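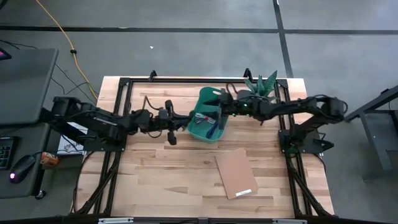 Cable tub on the bench, two bundles in so far.

softic_azra
Posted Aug 26, 2018
Trying to settle on one way of storing patch and extension cables at the Lestham shop. Current method is a green plastic tub, each cable bundled separately and laid in flat. The white and gray bundle with the red section is easy to pick out. The navy one less so, and there are plenty more dark ones to come. Is a tub workable long term or should I go to wall hooks?

vkubicek
Hooks. A tub works until the second layer goes in, then you lift out everything to reach the bottom. I have 50 cables on hooks at Prillton, sorted by length.

jsandhu
Disagree. Hooks put the whole weight on one point of the coil. For light cable it makes no difference, for heavy rubber it leaves a set in the jacket. Tub is fine if you stand the bundles on edge like files and label both ends.

vkubicek
Use a wide hook. Mine are 100 mm across and I have seen no set in any jacket since April.

jsandhu
April is not a long test.

L_Lightfoot
What are you tying them with? I would avoid zip ties. They get pulled too tight and then someone goes at them with a knife. Hook-and-loop strip, cut to 200 mm, covers most bundles.

softic_azra
Hook-and-loop is on order. Labels too – both ends, length and connector type. Standing them on edge sounds sensible, I had only been laying them flat.

vkubicek
Off topic, but is that top butcher block? Any finish on it?

softic_azra
Yes, narrow strips, mixed tones, some knots. Oiled twice. I slide tubs across it all day and it holds up.

jsandhu
Keep power and data in different tubs, whatever else you do. We mixed them at Drovovham and sorting it out took most of a morning.

L_Lightfoot
Seconded. Different colored tubs if you can get them.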